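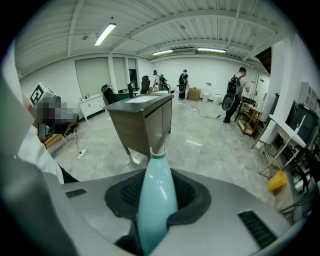 Slide 1. Light teal bottle shape, marble-patterned floor.

Leave the title up while people find seats. Start on time even if the back row is still filling.

Thanks, Savita, for the introduction. My name is Deepak Mathur and I was asked to talk about open-plan offices and whether they make people collaborate. The short answer is that I don't know, and I have become suspicious of anyone who sells furniture and says they do.

Slide 2. The claim.

Read it out slowly: "Removing walls increases spontaneous collaboration." Ask for hands. Who has heard this from a landlord? Who has heard it from someone who sits in an office with a door?

What is a spontaneous collaboration? Two people talking about a budget, fine. Two people talking about parking? The brochure from Bevosen counts both. I wrote to them in September to ask for the definition and got a second copy of the brochure.

Slide 3. The Winham survey.

269 people were sent the questionnaire after the move to the new floor. The headline says staff "feel more connected." Look at the wording of question 6, which is the only one the headline rests on: "Do you feel more connected since the move?" There is no box for less. You could tick "yes," "somewhat" or leave it blank. Blank answers were left out of the chart.

Pause here. Let them read the chart.

I don't think anybody at Winham was cheating. They had paid for the move and wanted good news, and the person who wrote the question wanted it too. Most bad surveys I see are made this way.
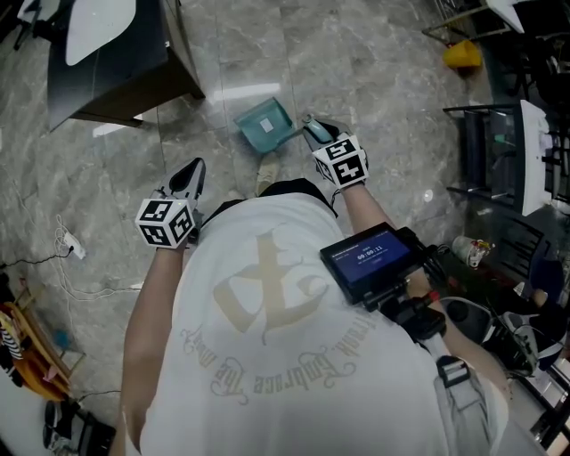
Then there is the timing. The survey went out 20 days after people moved in. Of course they were talking to each other — they were asking where the printers had gone. Ask again after a year and I might listen.

Slide 4. What Tomar did.

Tomar kept one team of 24 in the old rooms for six months and moved everybody else. That at least gives us something to compare. It is still weak. The team that stayed was payroll, and payroll has its own rhythm no matter where you put the desks. (If someone from Tomar is in the room, be polite. They shared their numbers and most companies won't.)

The result: hardly any difference in meetings, more email in the open area, more headphones. More email is the part I find believable, for the boring reason that no vendor would want it.

Slide 5. Noise.

Skip if running late. If there's time, tell the Liton story: sound panels ordered, sound panels hung, complaints down. Complaints also had to go through a new form with a login. Draw your own line between those two facts.

Slide 6. What to ask before you sign.

Who wrote the survey, and who paid them?
Could a person have given a bad answer?
What happened to the blanks?
Is anyone still in the old space to compare with?
What was the rent saving?

Stay on the last one. Plenty of firms took out walls to fit more people on a floor, and that can be a perfectly decent reason. I would just like to hear it said in the all-hands meeting.

Questions. Someone will bring up hybrid work. Say that the data I have is older than that and I won't guess. Savita has the mic and will cut us off.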